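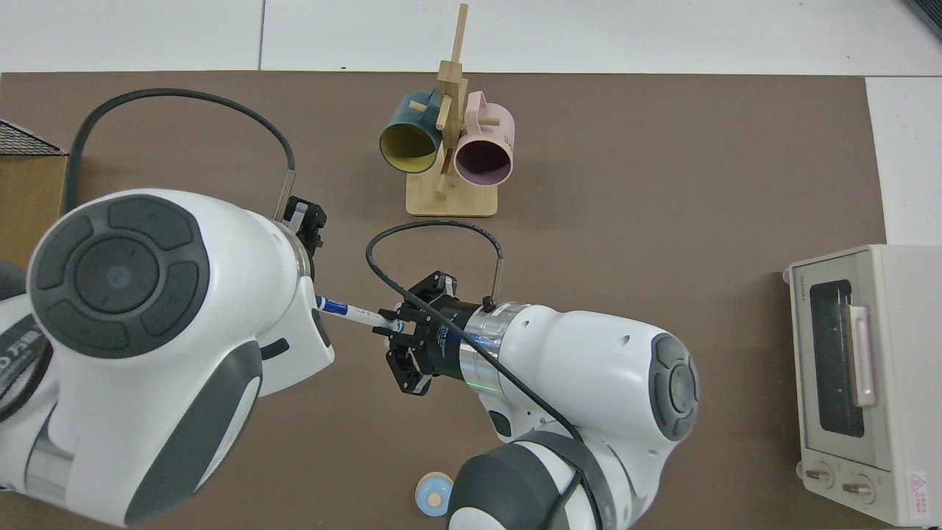
The Mug Tree and the Marker

The following remarks concern the state of my work table at the start of the new year. Readers who came to this blog for the notes on the Princombe walking route will find those resuming next month.

In December I resolved to reduce the number of objects that live on the table permanently. The review began with the largest item, the brown mat, and proceeded to everything that had collected on it since the move to Halliday. The mat has been retained. It covers a surface that marks easily, and I have not found a replacement in the same size at a price I would consider reasonable. The shop in Grurley offered one for 100 dollars, which I declined.

The second item under review was the mug tree. It is a simple article in light wood, with a flat square base, a vertical post and short pegs that stick out at different angles. It was purchased for the kitchen, where it served for a period of years until the wall hooks were installed. At that point it had no assigned function. I was advised by several members of the household to give it away, and it was placed in the donation box twice. On both occasions I removed it.

My reasons were practical. A mug tree takes up very little of a table in relation to what it will hold. On a work table the pegs will accept a roll of tape, a pair of scissors hung by one handle, a loop of string, a key ring or a tape measure with a wrist strap. They will also accept a mug, although I recommend against this wherever papers are present. An incident of that kind in 2019 cost me the better part of a set of tax records, and the policy has been firm from that date.

The tree does not solve the question of pens. A pen or marker has no loop and cannot be hung from a peg without a clip or a rubber band. I tried rubber bands for a week. They perished quickly and left a residue on the barrels, and the practice was discontinued. Markers will therefore be kept lying flat in the drawer, with one exception.

The exception is the white marker with the blue cap. I use it daily to label jars, file boxes and the lids of storage tubs, and it is permitted to remain on the mat. All other colors are to be returned to the drawer after use. I am aware that a rule of this sort is easily written and less easily kept. My neighbor, Bevan Merrick, has operated under a similar rule for his garage bench and reports that it held until the spring.

A word on labeling, as two readers wrote to ask about it after the pantry post. Each box receives a short title on the front and the same title on the lid. I write in capitals and do not abbreviate. Dates go on food only. I had at one time a numbering system, which reached box 30 before I lost the index, and I do not intend to revive it.

The white tile floor was also considered, in that anything dropped on it tends to roll for some distance. Pen caps are the chief difficulty. A small rug was proposed and remains under discussion. The Clullow catalog lists one that may be suitable, and I expect to reach a decision once the holiday bills have been settled.

The arrangement described here will be in effect through the end of the winter. Should the mug tree prove to be in the way, it will be moved to the shelf by the window and the tape will go with it. Correspondence on the subject of clips for pens is welcome, particularly from anyone who has found a type that does not scratch the wood.

January 9, 2022

Recent posts
Wall Hooks in the Kitchen: A Report After Six Months
Pantry Labels, Second Revision
What Was Kept and What Was Not: The Halliday Move
The Princombe Route in Wet Weather
On Lending Tools to Neighbors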